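PRESS RELEASE - for immediate use
9/2/19

Jirkora Signs opens second workshop for engraved and tactile signs

Sign maker Jirkora has taken on a second unit, next door but one to the old one, and moved all its engraving there. Painted and vinyl work stays put. Same phone number, same front counter, same people mostly.

Order book is open now for the new unit. First jobs go out in March. 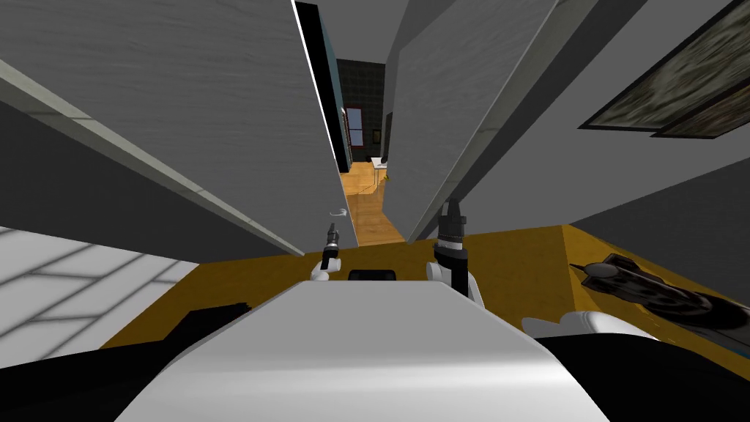
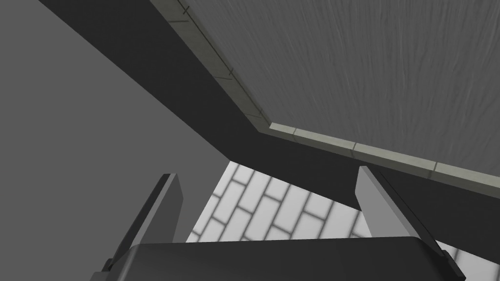
Ffion Parry said she had been asking for a seperate engraving room for years, as dust from the cutters was getting into the paint next door and every third panel had to be wiped down and done over. She said the move should put a stop to that, and that customers who have been kept waiting for door plates will see the difference first.

What's moving: both flatbed engravers, the small rotary machine, the braille bench, all the laminate stock. What isn't: the spray booth, the big plotter, anything to do with vans. Vehicle lettering carries on exactly as before, book in the usual way.

The new unit will handle door numbers, room plates, stairwell and lift signs, nameplates, valve tags, memorial plaques and raised-letter signs with or without braille. Steel, brass, slate, acrylic and engraving laminate. Timber on request, ask first as it depends on the grain. Largest single panel is whatever will go through the door, so for anything very big please ring before sending drawings.

Short runs are welcome. One plate is fine. The longest run booked so far is 1000 valve tags for Nambiar, all numbered differently, and the smallest is a slate house sign.

The unit's first full building job is for Ondton, a block of sheltered flats where every door, landing and shared room is getting a new tactile sign. That's 77 signs in two colours, dark green on cream, fixed at the same height all the way through. Residents were shown samples before the colours were settled. The first choice was grey on white and it was turned down flat, too hard to read in the corridors at night.

Tomos Gwilliam, workshop manager, said: "We've been tripping over each other for a long time. Two trades in one room and only one extractor. Now the engravers can shut their door and get on. I'd have liked a bit more racking but you can't have everything."

Turnaround for standard plates is 13 working days from signed proof. Proofs come by email, or on paper if you'd rather, and nothing gets cut until one has been signed. Please check spellings of names, we engrave what's on the proof. Rush jobs by arrangement, there is a charge.

Also new: a fitting service, up to about 30 miles from the workshop. Further than that we'll pack the signs with a paper template, screws, plugs and a sheet of fixing heights. Yanti Ismail is running the fitting diary and wants site access details at the time of ordering please, not the night before.

The Fela range of ready-made room signs is still stocked and can be collected from the counter. Prices on those haven't changed. Price list for the engraved work is being redone and will be sent to account customers when its ready. Until then ask for a quote.

Trade customers wanting to look round the new unit should ring Yanti. Flat shoes, and no parking at the front, use the yard.

ENDS

Press contact: Tharun Nair, Jirkora Signs. Further quotes and company background on request.

Get our news by email. Enter your address and press Sign up. You can unsubscribe at any time.

Contact | Copyright Jirkora Signs 2019 | Back to top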